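Home | Guides | Projects | Shop | Contact

How to Refresh a Small Wooden Stool or Plant Stand

By Lungile Tshabalala
Reading time: 4 minutes

We use cookies to remember your settings. Accept | Manage

Small pieces with a wood top and a metal frame take more wear than people expect. They get dragged around, leaned on and watered over. The job below takes an afternoon, plus a night for the finish to harden. It suits a footstool, a plant stand or a doll's chair. If the wood is split right through, stop and replace the top.

What you need

- Sandpaper in 240 grit, and one sheet of something coarser if the old finish is flaking
- Dish soap and two cloths
- Wood glue
- Wipe-on oil finish. I use Jallel Clear, but any wipe-on oil will do
- Fine steel wool
- A small tin of black gloss metal paint

Step 1. Check the joints

Hold the top still and push each leg gently from side to side. Mark any that move with a bit of tape. On small pieces the rod often goes straight into a hole in the seat, and that hole is where the play starts. If a rod pulls out by hand, take it out now and scrape off the old glue.

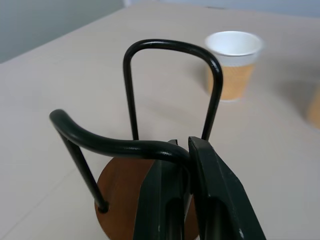 Step 2. Clean everything

Use warm water with a few drops of dish soap. Wring the cloth out well so that no water runs into the holes. Wipe the metal too, then dry it right away. Leave the piece for an hour before you sand.

Step 3. Sand the wood

Start with the coarser paper only where the finish is flaking. Then go over the whole top with the 240, always with the grain. Do the rim last, with light strokes, or you will round it over more on one side than the other. Wipe off the dust with a barely damp cloth.

Step 4. Glue the loose legs

Put a thin coat of glue inside the hole and a little on the rod. Push it in, turn it slightly and wipe off what squeezes out. Stand the piece on a flat table while the glue sets. A floor is rarely level enough, and a leg that dries crooked will rock for good.

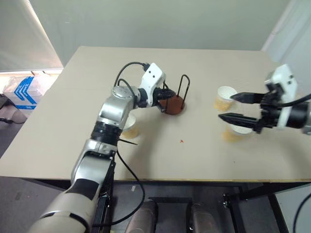
If it still rocks once the glue is dry, stick a thin felt pad under the short leg. Boris Matoušek, who taught the evening class I took in Plevside, used to cut his pads from old hats – they wear better than the ones in packets.

Step 5. Oil the top

Wipe on a thin coat, wait 15 minutes and wipe off the extra. Repeat once the next morning. Lay the used cloths flat outdoors to dry, as oily rags can catch fire in a heap.

Step 6. Touch up the metal

Rub rust spots with steel wool and dab on the paint with a small brush. Two thin coats look better than one thick one – and they chip less.

Get new guides by email. Subscribe to our newsletter.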